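Who Said What About the Water Bill?

Wed 15 January

I spent most of my weekend chasing one number, and I want to tell you how it went. If you were at the Movlow town hall you heard it too: the candidate told the room that the council had spent $3,505 per household on the Enameck pipeline study, and that "the papers reported it last June." Big gasp, lots of phones out.

So I went looking. I read every June issue of both local weeklies (my eyes are still sore) and found 2 stories on the study. One doesn't mention cost at all. The other says the whole contract with Matoušek came in at $232 an hour, capped at 40 hours.
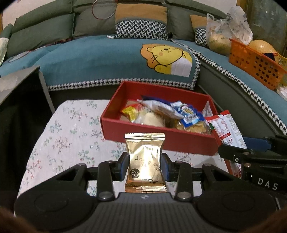
I wrote to the campaign and asked which paper they meant. They sent back a link to a blog post, and the blog post quoted the candidate! Round and round. I asked again on Monday and I'm still waiting, so if anything comes in I'll put it in the next issue.

My best guess is that somebody mixed up the study with the Flikus bridge repairs, which really did cost a bundle and got voted through the same night. That's a guess, though, and I'd love to hear a better one. I have no dog in this race, by the way. I griped about the other side's parking claims back in the fall and got plenty of mail for it.

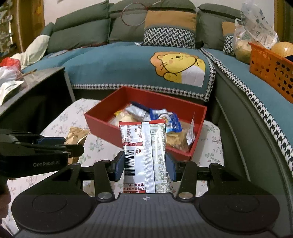 Coming Up Next Issue

The mailer about library hours. Three of you sent me photos of it, and the dates on it don't match the ones on the library door. Keep them coming, please!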